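4.3 Recording Examples

Complete the arm calibration in section 4.2 before recording. Close any other program that uses the cell cameras.

1. Open Hukesa Recorder and select the task "Lab bench, two arms."
2. Lay out the objects from the task sheet on the mat. Change their positions and angles between examples.
3. Move both arms to a start pose above the mat.
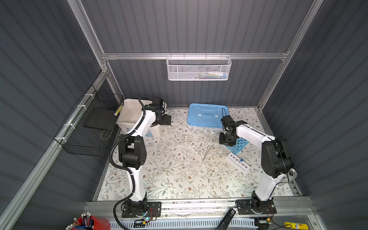

Figure 4-3. Cell with beakers, tweezers and test tube racks on the mat.

4. Press Record. Wait for the steady tone, then begin the motion.
5. Carry out the task at an even speed. Pauses longer than 2 seconds are marked as idle and trimmed on export.
6. Press Stop with both grippers clear of the objects.

CAUTION: Keep hands outside the front rail while the arms are powered.

For tasks that use the tub, bring the grippers in from opposite sides and keep the fingers above the floor of the tub.
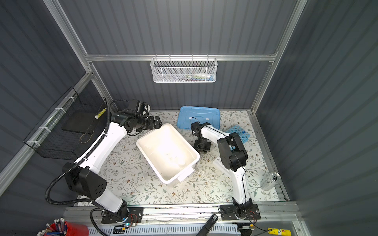 If a gripper touches the rim hard enough to shift the tub, finish the motion and tag the example "contact." Do not delete it. Tagged examples are kept in a separate folder and can be left out of training later.

7. Save the set after 49 examples. Larger sets may fail to upload.

NOTE: Error 2622 means that a camera stream was lost. Discard the current example and repeat from step 3.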